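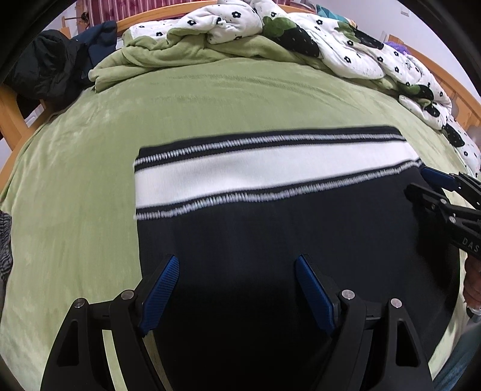 Por Lwazi Du Plessis | Livraria Tromano, secção de humor e biografias | dezembro

Inspeção de usados — lote Trostholm, 30 volumes, capa mole

1. Lombadas: OK em 25. Cinco com vinco fundo, baixar preço.
2. Cola: abrir a meio, sem forçar. Biografia do Mirnberg largou o caderno das fotos. Retirar da venda.
3. Humidade / bolor: nada. Cheiro a tabaco em dois, pôr na nota do anúncio.
4. Sublinhados: a lápis aceita-se, a caneta vai pra caixa de saldo. Ver outra vez as memórias da Esfahani, só vi até à pág. 13.
5. Dedicatórias e autógrafos: um assinado, por confirmar. Não anunciar como autografado enquanto o Arash Daneshvar não vir.
6. Páginas em falta: o calhamaço de 600 págs. conferido até ao fim, completo. Sobrecapa não tem, corrigir a ficha.
7. Estante: prateleira de cima abana — falta apertar o suporte esquerdo. Não carregar até lá.
8. Escadote: borracha de um pé gasta. Pedir outra.
9. Etiquetas: preços antigos ainda colados em alguns, tirar com secador, nao com a unha.

Pendente: pontos 4, 5, 7 e 8. O resto pode ir para a loja amanha de manhã.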